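Clesinham is a simulated kitchen benchmark used to compare parallel grippers and camera placements on a single robot arm. It was written by Evangelia Sarantis at Plallaner and first released in January. The name also refers to the set of 43 object models supplied with the benchmark.

A test consists of grasping one named object near the back of a marble counter and lifting it clear of the surface. Nearby items are left in place as obstacles. The arm, its base and the lighting are fixed between runs, and only the finger geometry, the grip force limit and the controller may be changed. The full comparison takes 3295 runs.

Three camera views are rendered: one on the wrist and two fixed. The wrist view gives the most detail at the fingertips but loses the lower part of the object once the fingers are close. The fixed views keep the arm and the counter in sight together – at the cost of fewer pixels on the object itself.

Wrist view, followed by the two fixed views, with the apple as the object to be lifted:
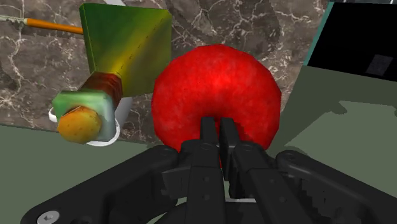
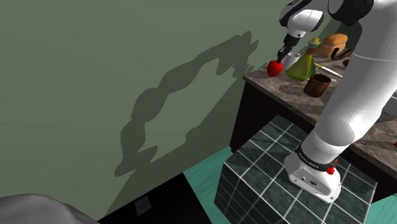
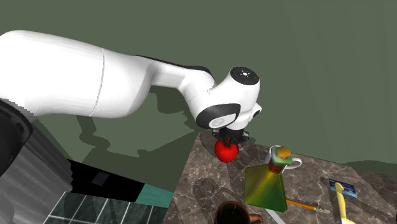

According to Conneely, the fixed views are given too much credit in the published tables, as both were tuned on the apple before any other object was tried. A fair comparison, Conneely wrote in a note dated 10/20/25, would hold back at least 13 objects and report them separately. The same note accepted the wrist camera results without changes.

Version 2 added a held-out list and a second controller, Trandgate, which limits closing speed during the last 15 mm of finger travel. Scores from the two versions are not directly comparable. Contact between the fingers and a neighboring object, ignored in version 1, is counted as a failed run in version 2.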